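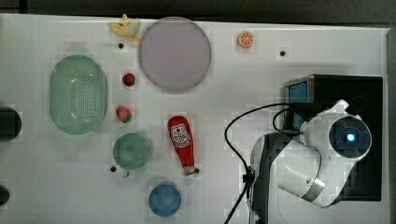
Why Does a Colander Have Holes?

A colander is a bowl that lets water out. You put wet food in it, the water runs through the holes, and the food stays behind. The holes have to be smaller than the food. A strawberry can't fit through, but a grain of rice might.
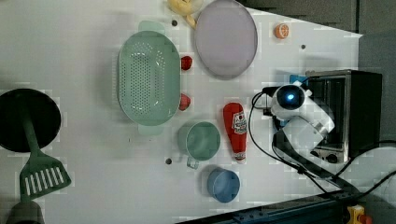

Colander, plate and cups in a play kitchen.

Grown-ups use a colander for washing fruit and for draining pasta. Pasta water is very hot, so leave that job to an adult. Washing fruit is a job you can do yourself - just set the colander in the sink first. Run cold water over the fruit and

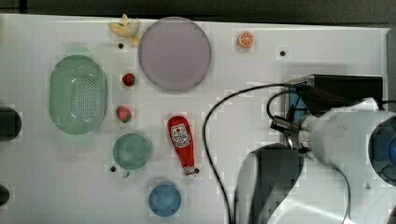
give it a gentle shake. Wait until the dripping stops before you carry it to the table.

What About Plates and Cups?
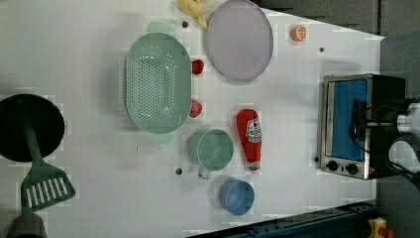

Plates and cups have no holes, and they do different jobs. A cup is deep, so it can hold a drink. A plate is flat and wide, which makes it good for food that stays put. The round lavender plate would be fine for orange slices, but pour juice on it and you will need a towel. Try sorting your own play dishes into two groups - things that hold water and things that let it go.

Written by Bindu Sundaram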